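About Carden

Home / About us / What we do / Rates / Contact

We tidy offices. If you want the grand version, there is one in the brochure, and it uses the word "environments." We tidy offices.

More exactly, we tidy the parts of offices that cleaners are told to leave alone. A cleaning crew will vacuum around your desk, empty the bin under it and wipe whatever bit of surface is showing. They won't touch what is on it, and they're right, because the last person who did probably threw out somebody's contract. So the mugs stay. The napkins stay. The takeout menu from the place that closed stays until the building is sold.

That is where Carden comes in, usually through the side door and usually before eight.

How it started

Hermine Bachmann ran the front desk at an insurance office for longer than she likes to put in writing. Her job description covered phones, visitors and mail. Her job covered mugs. There was a sign over the sink asking people to wash their own, and then a second sign asking people to read the first one, and then a laminated one with a cartoon sponge on it. The sponge was smiling. Hermine quit in October of that year, and she'd like it known that the sponge was only part of it.

Her first client was the company she had just left. They lasted nearly a month without her. She went back two mornings a week, at a rate she made up in the parking lot, and they said yes so fast that she has regretted the figure ever since.

Takumi Kikuchi joined after that. He had been managing a restaurant dish room and thought offices would be a rest. He now runs our kitchen side: sinks, dishwashers, fridges, and the cupboard where the lids go. Siiri Dzene handles desks, which takes a lighter touch and a better memory. Ntombi Mofokeng does the schedule, the invoices and the talking, and Tyson Carrier drives the van and has strong feelings about where it can be parked.

We now look after 40 offices. Most are small. A few think they are small and have three kitchens.

What we mean by tidying

Every desk gets its dishes taken away, washed, dried and brought back. Paper tissues, napkins, wrappers, teabag tags and crumbs go in the trash. Pens go in whatever you keep pens in. Loose paper gets squared up where it lies and is never sorted, read or moved to a "better" pile, however much it would like to be. Cables get left where they are, plugged into what they're plugged into. If something looks like work, we go around it.

That last rule covers a lot of ground. Our clients make dental molds, translate manuals, build circuit boards, plan weddings and repair accordions (one client, one accordion so far). We don't know what half of it is. We know what a mug is.

The tissue question

New hires are usually told about the mugs and are ready for the mugs. It's the things inside them that slow people down. A mug is the nearest thing with an opening in it, the wastebasket is a full arm's length away, and most people seem to do the math the same way. We find paper tissues, mostly. Also gum in its wrapper, clementine peel, staples, pistachio shells, a tie clip, and on one occasion another, smaller mug.

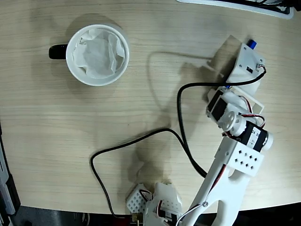 Mug with tissue. The black handle is on the left.

Our practice on this is settled, though it took longer to settle than you would hope. The tissue goes in the trash, with gloves on. The mug goes in the gray tub, standing up. We look inside before we tip it, every time, on account of the tie clip. Once it's washed, it goes back to the same desk, handle pointing the way it was pointing when we found it. Siiri insists on the handle. Her view is that a person who comes in at nine and reaches out without looking should get a handle, and that someone who gets a bare ceramic wall instead will be in a mood by ten and won't know why. We have no proof of this. We do have very few complaints from left-handed people.

Light wood desktops get extra attention, for what it's worth. They're the most popular thing in new offices at the moment, and they look lovely in the catalog, where everybody drinks from the air. We use a barely damp cloth, along the grain where there is a grain, and then a dry one. We don't use spray polish. Someone will slide a notebook across it at speed and send us an email.

The return rate

A mug that goes to the wrong desk is, in our line of work, an incident. Two years ago we moved a client called Altik from one floor to another over a weekend, desks and kitchen and all, which came to 211 mugs wrapped one at a time in newspaper. We returned every one of them to its desk. Two had been swapped, both plain white, and the two gentlemen concerned still haven't noticed. Ntombi knows which two. She has decided that telling them now would be unkind.

Since then we keep a desk sheet for every client. It's a floor plan with initials and a few words: "blue, chip at rim," "says Boston," "plain white, black handle," "do NOT put in dishwasher, she will know." Tyson draws the floor plans himself. The doors are not always where he puts them, but the desks are good.

The kitchen

Takumi would like a page of his own and has been given three paragraphs.

Sinks are emptied, scrubbed and left with nothing in them, including the fork. There's always one fork. Dishwashers are loaded by us and run by us, and unloaded before your people arrive, as we've learned that a clean dishwasher and a dirty one look the same to anybody in a hurry.

Fridges are done on the last working day of the week. Anything with a name and a date stays until the date. Anything with a name and no date gets a sticker and one more week. Anything with neither goes. We're sorry about the soup. We have been sorry about the soup in writing to three separate companies, and we'd do the same again.

Container lids are matched to containers once a quarter. The ones left over go in a box marked LIDS, which you may keep, and which you will, forever.

What we don't do

Windows, carpets, bathrooms, plants. People always ask about plants. We'll water one if it's plainly suffering and we're standing next to it with a jug, but it isn't in the contract and we don't want to be blamed for the fern.

We don't open drawers. We've been asked to by managers, twice, and both times said no. What is in a drawer is between the person and the drawer.

We don't leave notes about anyone's habits. If you put tissues in your mug, your mug will come back clean tomorrow with no tissue in it, and there will be no cartoon sponge. Hermine feels this is the whole basis of the firm.

Products, briefly

We've tried most of what is sold for getting tea stains out of white ceramic and have come back to baking soda and a bit of patience. We buy cloths by the bale from a supplier called Nazari, whose rep used to visit every spring with samples and now just phones, having worked out that we always want the gray ones. The gray tubs are our own design, in the sense that we bought ordinary gray tubs and Tyson put rope handles on them.

There was also, for one season, an app. It was called Ponano, and it would let your staff tap a button when their mug was ready to be collected. Staff did not tap the button. We went back to looking at the desks.

Some practical things

Visits start at one a week. Most clients settle on two and say they should have started with two, which we tell them at the beginning. We work early, between six and eight, and can come after hours if your building has an alarm that somebody will trust us with. Each team is two people, and you'll get the same two unless one is ill or on vacation.

We carry insurance for breakage. In practice we replace things ourselves, as near to the original as we can find, and we tell you before you find out. A mug from a marathon or a deceased uncle can't be replaced, and if yours is one of those, put it on the desk sheet with a star. Starred mugs are washed by hand by Siiri and don't go in the tub with the others.

Our office is on the second floor over the tile showroom, bell marked 3812 for reasons that go back to an earlier tenant. Visitors are welcome after ten, once the van is back. There's coffee, and there are clean cups, though Takumi will be watching what you do with yours.

For a quote, ask for Ntombi. Tell her how many desks you have and whether there's a second kitchen. There is usually a second kitchen.

Page last updated Fri 5 January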